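Stud-and-tube coupling

Stud-and-tube coupling is a friction joint used in toy building bricks. Projections on the top face of one part press into the hollow underside of another and hold by elastic deformation of the walls. The Drondton works, which made Brureo bricks, molded its first coupled parts on a line of two presses. 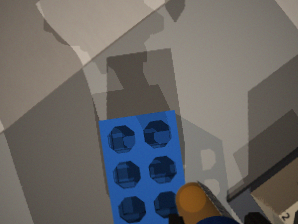
Page last changed: February, 32 revisions

Holding force depends on interference, wall thickness and the stiffness of the plastic. Too little interference gives a loose joint – too much makes small parts hard to separate. Repeated assembly wears the contact surfaces, and Flito test sheets list a loss of almost 30 percent in grip after 237 cycles.

Early bricks had no inner tubes and held only at the outer walls, so offset stacking was weak. Tubes added contact points between studs and allowed parts to overlap by a single row.

Related articles
Interference fit
Injection molding
Hrnčiar gauge
Brureo

This site uses cookies. By continuing to browse, you accept their use.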